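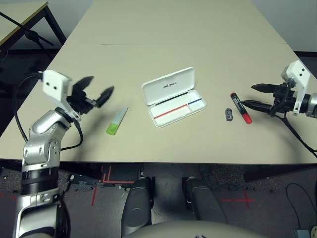
A reader of the February version asks why the pre-run check counts as part of the method when it never appears in the results table. Reply: a trial that starts from a bad setup is dropped before scoring, so the check decides what gets into the table.

Brultura two-arm packing study, Drirkstead lab
Pre-run safety and setup checklist, revision 2
March 5, 2025

1. Emergency stop tested before the first trial. OK.
2. Both arms through full travel at low speed. OK.
Comment: slight noise on the left side, logged, no action.
3. Starnel logger running and disk space checked. OK. 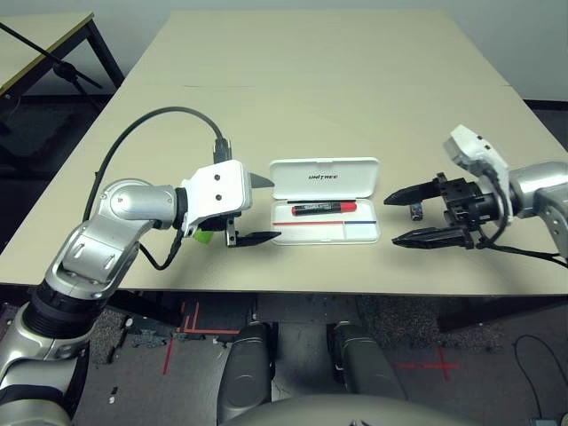 4. Part-packed starts. Allowed, but score them separately. The policy was trained on 300 demonstrations and most of those began with an empty case, so mixing the two kinds of start inflates the success rate. A marker lying in the tray with other items still on the table, as here, goes in the part-packed column — even if the operator plans to carry on to the end.

5. Tabletop wiped and case lid moves freely. OK.
Comment: specks on the surface are fine for scoring. Wipe anyway. 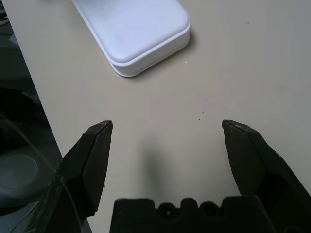 6. Wrist views checked on both sides. OK.
Comment: colour balance still differs from the head view. Left as is for trial 433 onward.

7. Cables and floor. Recheck at every break, arms stopped. Slack that is safe at the start of a reach can catch at the end of it, and a snag shows up in the data as a policy failure. On the right, follow the black cable from the gripper over the side of the table to the floor by hand. Keep feet clear of the red tape cross on that side.

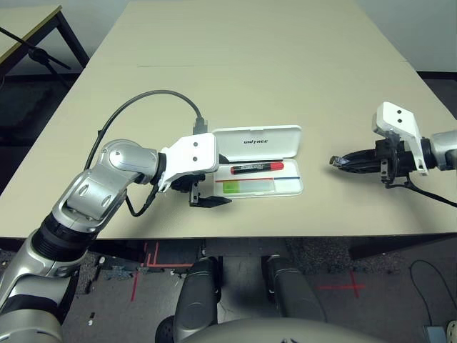 Result: passed with comments. Item 2 to be looked at again before the Stan comparison runs.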